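Folding T-shirts so they stay folded

My drawer holds 15 T-shirts, and for years I had to pull out half of them to find the green one. Then my neighbor Leonie Kuster showed me her way of folding. It needs only a table and a little patience in the beginning.

Put the shirt on a flat, light surface. On a white table a dark cotton shows its edges much better than on a bedspread. Smooth it with the flat hand, from the middle to the outside. 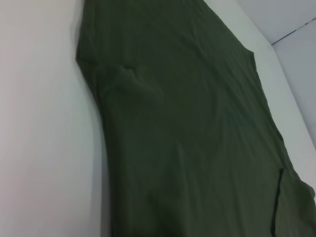 Small bumps near the side are the most common trouble. Lift the cloth a little, let it fall again and stroke it down. Don't pull hard, or the side seam becomes twisted.

Now take one sleeve and lay it inward over the body, so it makes a pointed flap. Press along the fold with your fingers.
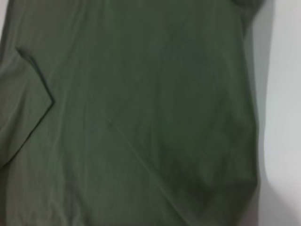 An old crease from the last folding can stay, it does no harm. Do the same with the second sleeve and compare both points. They should lie at the same height.

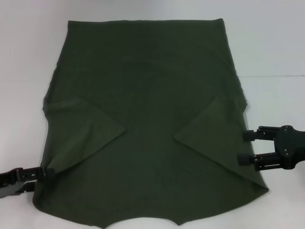

Drawers and Shelves

After the sleeves, bring both sides to the middle and fold from the hem up, 2 times for a shelf and 3 times for a drawer. In the drawer I stand the shirts upright, with the folded edge on top.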